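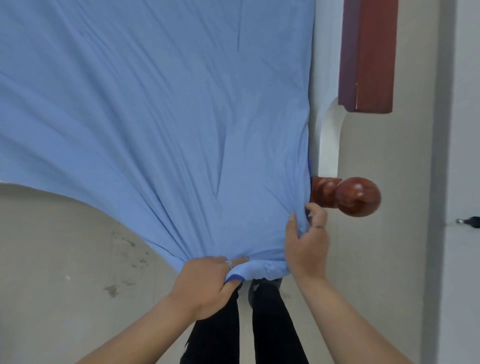

The Last Bus Out of Brakcombe

Missed it. Of course she missed it.

Femke stood at the shelter with one glove on and watched the tail lights go over the hill, and then there was only the hill. Twenty to ten. Sleet. The timetable behind the scratched plastic said the next one was at 6:15 in the morning and somebody had written LOL under it in marker.

The cello was heavy. It was always heavy but it was heavier now, with nowhere to put it down that wasn't a puddle. She leaned it on the bench and held it by the neck through the case like a drunk uncle.

Think. Phone, nine percent. Call who? Her sister, two hours away and asleep by now with the baby. The hall, locked, she'd heard the man lock it. The quartet, gone in Ruta's car, four seats, three people and a mountain of stands, and she had said no no, go on, I'll get the bus, I like the bus.

Why did she say that. She did not like the bus.

Headlights. A van, white, slow. It went past, stopped, came back in reverse with that whining noise. Window down.

"You're the cello," said the driver.

"I'm what?"

"From tonight. The Matoušek. I was at the back." He had to lean right over the passenger seat to see her. Fifty maybe, wool hat, reading glasses pushed up on top of the hat. "There's no bus."

"I know there's no bus."

"I'm only saying."

The van had MOLER on the side, in green, and under that, smaller, Piano Moving & Storage. So. A man who moves pianos. A person could do worse, at ten at night in the sleet, with a cello. Or that was exactly the van you'd paint if you were a murderer of cellists.

"Where are you going?" she said.

"Jirnanex."

"All the way?"

"I've got an upright in the back that has to be there by morning. It's on the coast road. Where do you need?"

She needed the city, but Jirnanex had a train station. Trains all night, or there used to be. She took a picture of his license plate, held the phone up so he could see her doing it, and sent it to her sister. Seven percent.

"Good," he said. "My daughter does that. Amirul Pattinasarany. You want to send the name too? It's long."

He spelled it. She sent it. Six percent.

The cello went in the back next to the upright. He was slow about it, which she hadn't expected. Blankets, three of them, then a strap, then he took the strap off again and put it on higher. He knocked on the case with one knuckle, listened, nodded.

"Is that one yours?" she said, meaning the piano.

"No, no. Lady died. It goes to her brother. He doesn't play."

"So why's he want it?"

"I only do the moving."

The cab smelled of oranges. Heater on full, one vent broken so it blew straight up at the roof. They went up the hill where the bus had gone and down the other side and there was the road, black, wet, nothing on it.

He didn't talk for a while. Then he did.

"Second movement," he said. "You came in early."

She looked at him.

"The slow part. You came in, and the other three weren't there yet. Then they were."

She had. Half a bar. She had been sick about it ever since, through the applause, through the warm white wine, through Ruta not mentioning it. Ruta never not mentions things. There were up to 70 people in that hall and she had honestly believed not one of them could tell.

"It's a hard entry," she said.

"I liked it."

"It was wrong."

"Sure. I liked it though. Everybody in there was half asleep and then I thought, oh, who's that."

She turned to the window. Her own face in it, hair flat, lipstick gone. Sleet going sideways. She was not going to cry in a piano van about half a bar.

She cried some. He passed her an orange. Not a word, just the orange, out of the door pocket, and she had to peel it with her one bare hand because the glove was soaked and the other glove was god knows where. Under the bench in Brakcombe. It had been her mother's, that pair.

"You play?" she said, when she could.

"Me? No. I tune a bit. Badly. Forty keys out of eighty-eight, then I call a man." He shifted down for the bend. "My wife played. We had a lovely one, a baby grand, honey colored, up four flights. You know how many stairs I carried that thing up? I was twenty-six. I had a back like a door."

"And now?"

"Now I've got a back like a back."

"I meant the piano."

"Oh. Sold. It went in December." He rubbed the windshield with his sleeve. "Seven hundred, she wanted for it. 700! It was worth ten times that. But she wanted it gone and she picked the number and I'm the mover, so. I moved it."

Femke did the sum in her head, the wife who played, the wife who wanted it gone. Not dead then. She'd thought dead. Wasn't sure which was worse, decided it was none of her buisness.

"Who bought it?"

"Some school. I go by there sometimes. You can hear it from the parking lot. They're murdering it." He sounded pleased.

The sea came up on the left, or she supposed it was the sea, a bigger dark with no lights in it. A gas station, closed. A sign for a campground, closed. She ate the orange one piece at a time to make it last. Told him, she didn't know why, about the audition. A real chair, real orchestra, a pension even. She'd had the letter in her bag for nine days. They wanted her to come back and play for them a second time and she hadn't answered.

"Why not?"

"Because I'll come in early."

He laughed, big, and had to cough. "You might!"

"It's not funny. There were 304 people applied for that job."

"And they're writing to you."

"Me and five others."

"So write back to them. Dear sirs. I might come in early." He was still wheezing. "What's the worst?"

"They say no."

"Then you're in Brakcombe on a wet night with no bus. You've done that one."

She didn't have anything for that. Folded the peel up in a tissue, put it in her coat. The wipers went. Somewhere behind them, on a bad patch of road, the dead lady's upright gave out one low note all on its own, and the cello, in its blankets, answered. Hardly anything. A hum. You'd have to know.

They both heard it. He turned the heater down so as to hear better and drove the next mile like that, slow, leaning back a little, aiming for the bumps.

"Which string?" he said.

"The C. I think the C."

"There's another hole up by the church."

He found the hole. They got two notes out of that one, and a rattle.

Jirnanex at ten past midnight. The station had one lit window and a man in it eating soup. There was a train, 12:31, slow one, every stop, but a train. Amirul undid the strap, undid the blankets, handed the cello down to her like something asleep. She had her wallet out. He waved it off. She held out the money anyway, and he took a five and gave her back three, and that seemed to make sense to both of them.

"What does he do with it?" she said. "The brother. If he doesn't play."

"Put photos on it. Most of them put photos on it."

"Could you leave the lid up?"

He thought about that. Pulled the glasses down off his hat, finally, and looked at her through them as if she was small print.

"I could leave the lid up," he said.

The van went off toward the harbor. She stood on the platform with her wet glove in her pocket. Four percent. Her sister had written back: WHO IS AMIRUL. And then: Femke. And then: FEMKE???

Fine, she typed. At station. Eating an orange. Explain tommorow.

Then she opened the mail, the one from the orchestra, and pressed reply before she could get clever. Three percent. Her thumb was so cold it kept hitting the wrong letters. Dear all, she wrote. Thank you for your letter and sorry for the delay. Yes.

The train was coming in already, early, four whole minutes, and she grabbed the case by its handle and ran for the far end, where the doors were wider.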